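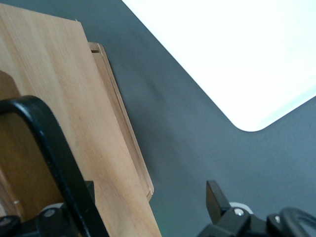
August
Posted by Mio Miyazaki

Testers wanted for Clista, the two-arm table-top kit from Wodeta. Short notice, sorry. Trial starts this month at our Inley workshop and we still have places.

What it is: two arms, two-finger grippers, small cameras, the control software (called Pan). Kit goes on sale at 3000 pounds. Before that we want ordinary people to have a go at it and tell us whats wrong. Setup guide especially. It was written by the people who built the thing and it shows.

What you'd do: come in, sit down, work through the guide, then run a few household jobs. Opening and shutting a drawer by its handle. Picking up a lemon. Moving packets and bottles about the table. Write down where you got stuck. Swear if you like, we leave it out of the notes. 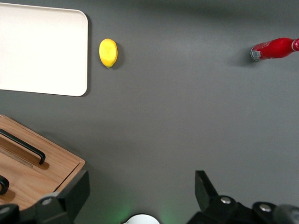
Each session is 2 hours, with tea in the middle. You can do one session or several. Pay is 45 pounds a session, bank transfer, end of the month. Bus fares on top, keep your tickets.

Who we're after:
- over 18, any background
- no coding needed. If you do code, fine, but please say so, we want a mix
- left handers very welcome, we're short
- OK reading instructions in English off a screen
- people who've given up on flat-pack furniture at least once

Not suitable if you've worked for Wodeta or tested an earlier Clista.
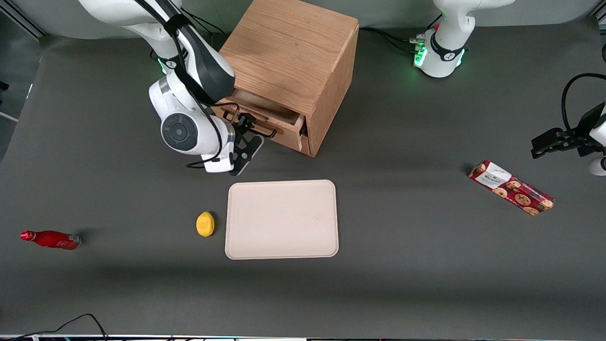
Clista on the drawer job, Inley workshop.

Morning sessions start at 10, afternoons at 2. Evenings maybe, ask. Workshop is step free, toilet on the same floor, parking is poor so don't rely on it.

We'll ask you to sign a form about photos and recordings. You can say no to your face being used and still take part, just tick the box. Notes are kept under a number and not your name.

To apply: ring the workshop on extension 1267 and ask for Mio, or leave a note at the front desk. Give your name, a phone number, which times suit and wether you've used any sort of robot kit before. No CV. I'll ring back within a couple of days, if I dont please chase me.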